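Skirnetti gripper kit, after one semester in our robotics club
Rating: 4 out of 5

Our club meets on Thursday after classes, and this year we have 13 members and two arms. We bought one Skirnetti kit for each arm in March. Before that we used the older Kosis gripper, so I will compare with it sometimes.

Assembly
The kit comes in a flat box with 41 parts, including the screws. The manual is clear until step 5, where the drawing shows the finger mount from the wrong side. Two of our teams lost an evening there. Check the slot direction before you tighten anything.

The fingers
They are long wedges with a slot in the middle, and they bend less than I expected. We printed a second pair from the files, and they fit without sanding. The surface comes out a little rough, which we like – smooth fingers were always a problem with the Kosis. The narrow tips can go into places where a wide finger can not.

Work with mugs
Our task for the Figueroa Cup is to pick up mugs that are standing or lying, and put them on a shelf. The lying ones are hard. The students first tried to close over the whole body, but the opening of the gripper is too small for most mugs. Now they put one finger inside and the other outside, and close on the wall. The view from the wrist camera helps very much with this, although a black finger in front of a dark interior is difficult to see. I would like the kit to include a lighter color.

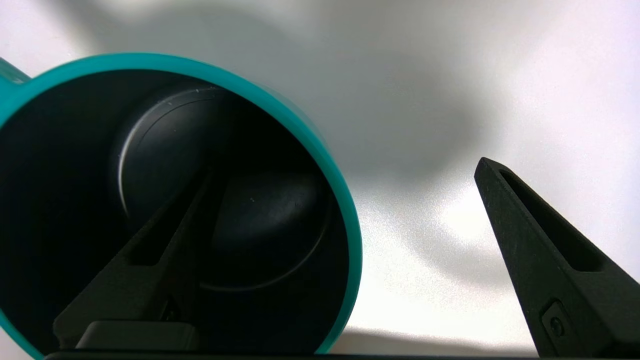 Support and price
I wrote to the shop, Jarnberg, about the drawing in step 5 and received a corrected page in two days. The price is high for a school club. Spare screws are sold only in large bags, so share one with another club if you can.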